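The Good Tablecloth

Saqib Naqvi keeps his sweets the way other people keep photographs. When I called at his flat in Flaltstead one cold afternoon, he sat me down on the sofa, went off to see to the kettle, and told me over his shoulder to start on the chocolate without him — which of course I was far too polite to do.

The tablecloth comes out for company, he told me, and it has been in the family for longer than he can say. His mother laid it for birthdays and for Eid, and she had strict views about cups without saucers.
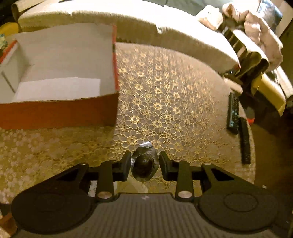 Foil-wrapped chocolate came into it early on. An uncle used to bring a box every January, when the holiday stock was marked down, and the four cousins were allowed two pieces each. Saqib would smooth his wrappers flat with the back of a spoon and press them between the pages of an atlas. He still has the atlas, and he fetched it so that I could turn the pages myself.

By then the tea had gone cold, so he made another pot and we began again.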